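Home News Business What's On Schools Sport Contact

Robot that takes computers apart goes on show in Timley

June
By the Andbridge business desk

Rorkero moved into its unit on the Timley estate two winters ago, and until this month few people in Andbridge had much idea what went on inside. The firm strips old office computers for parts. It opened its doors for an afternoon in June, and 2 o'clock saw the first group go round, mostly people from the neighbouring units and a class from the college.

I stayed on after the tours to talk to the engineer who runs the automation side. She joined from a company that made packing machinery for bakeries and has been at Timley from the start.

"We get whole pallets of desktops from councils and insurance offices," she said. "Same make, same model, all bought on the same day. That's the part of the job a robot can help with. If you sent us a skip full of odds and ends I'd give it to the people on the hand benches and leave the arm out of it."

The arm is known to everybody on site as Marty. It was called that before she had finished wiring it in, and she has given up asking how the name came about. Last year the unit as a whole handled 3864 machines. Marty worked on 1058 of them, though she was careful to say that this did not mean it did the job from start to finish.

"A person takes the side off and lays the case down. A person gets rid of the dust, and there's a lot of dust. Then the arm does its bit, and after that it goes back to a person for checking. I'd like it to do more. At the moment it does what it's good at."

What it is good at, she said, is going back to the same place again and again. Memory modules come out well. Small cards come out fairly well. Cables are still a nuisance.

"A cable is never where it was last time. You can have two computers that left the factory together and somebody in an office has had the lid off one of them and pushed a wire down the other side. The camera picks up some of that. If it isn't sure, it stops and asks for help, and one of us goes over."

I asked how often that happened. On a good shift, she said, a few times before lunch. On a bad one she brings a stool and sits next to it.
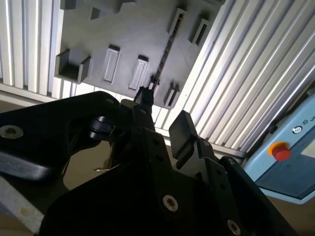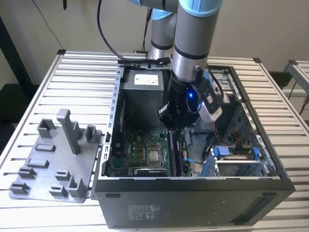
Marty's bench at Rorkero, Timley

Visitors were most interested in the grey plates with the raised holders, which the team designs and prints in the building. Each style of holder is meant for a different sort of part, so that whatever comes out of a computer has its own place to go.

"People laugh at how long we spent on those," the engineer said. "The first ones had straight sides and the parts jammed. We opened the tops out a bit and that cured most of it. The plate we use now took most of a spring to get right. When we change over to a different model of computer we sometimes have to print a new one, and that's a night's work for the printer, but nobody has to sit up with it."

The fingers on the gripper have been through several versions as well. Early on they were too wide to get down between the power supply and the board. The present ones are narrower, and she thinks the next set will be narrower again.

A man from the joinery firm across the yard wanted to know how hard it squeezed. She told him that it depended on the part, and that the settings had been found by trying them on boards that were already scrap. "We had a very big box of scrap boards at the beginning," she said. "We've got through it."

The college students asked more about jobs. Rorkero employs more people than it did when the arm arrived, and she put this down to the amount of work coming in more than to anything Marty had done. Two of the staff who used to strip computers by hand now set up the arm and look after it. One of them had no background in it at all and learned by sitting with her for a month.

"He's better at it than me on some things, because he knows what the inside of a computer feels like when you pull at it," she said. "I know it from drawings. He'll look at a clip and say that one's going to snap, slow it down."

Was it faster than a person? She shook her head. A practised worker would beat it on a single machine, and by a fair margin.

"But he wouldn't want to do the same clip all day, and I wouldn't ask him to. Where we gain is that the hand benches can get on with the awkward stuff. Laptops, mostly. Laptops are horrible – everything's glued."

The reclaimed parts are tested in the room next door. Memory and processors that pass are sold on to repair shops, and the rest is sorted for metal recovery. Nearly 900 memory modules from the arm's bench have gone to one repair chain since January, she said, and the number sent back has been small enough that they have not asked for a change in the testing.

The firm has room for a second arm and has marked out the floor for it. The decision depends on whether a contract with another county comes through in the autumn. She would rather it was placed facing the first, so that one person could keep an eye on both, but the power comes in on the wrong side of the building and an electrician has been round twice to look at it.

She was not sure about holding another open afternoon. The tours had taken longer than planned and the last group was still asking questions at half past five. "They were good questions," she said. "I've got a pallet in the yard I meant to start on, though."

Rorkero takes working and non-working desktop computers from businesses in the Andbridge area. Private households should continue to use the council site.

Related
Timley estate road to be resurfaced over summer
College adds evening course in electronics repair
Where to recycle small electrical items in Andbridge
Joinery firm marks ten years in Timley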